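Coastal Passage Planning, Session 4: Fuel and Range Under Power
Handout, Oct 14, 2024

Worked passage: Vuvora to Soteso, 296 nm on the rhumb line, single-engine displacement hull, no fuel stop.

1. Usable fuel. Tank capacity is not usable fuel. Subtract what lies below the pickup tube. The training vessel Figueroa carries 376 gallons usable.

2. Burn rate. Take it from a measured run at the planned rpm, loaded for the trip, in both directions along the same track. The builder's curve assumes a clean bottom and is good only for a first estimate.

3. Current. Speed through the water sets the burn per hour. Speed over ground sets the hours. Work each leg separately; a single average for the whole passage hides a foul leg.

4. Reserve. Plan to use one third of usable fuel out, one third back, and keep one third. On a one-way passage, the point of no return must be marked on the chart before departure.
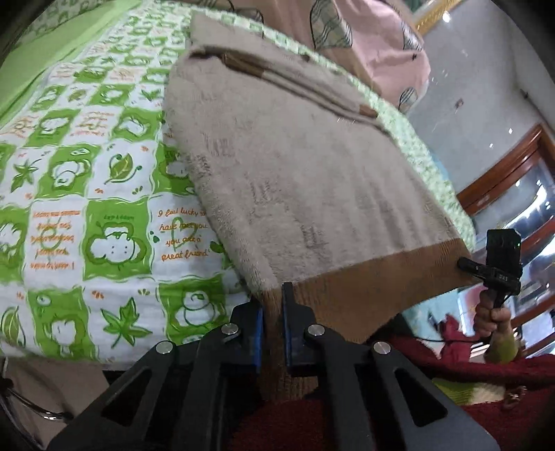 5. Filters. Fuel that has sat since August should be sampled from the bottom of the tank. Rough water stirs up sediment, and a clogged primary filter is a common cause of engine shutdown offshore. Carry spares and know the bleed sequence.

6. Log. Enter engine hours, rpm, position and tank level at each watch change. Compare with the plan.

Problem set: repeat steps 1 to 4 for the 97 nm leg from Soteso to Como with the first 11 nm against a 2-knot current. Show units at every step.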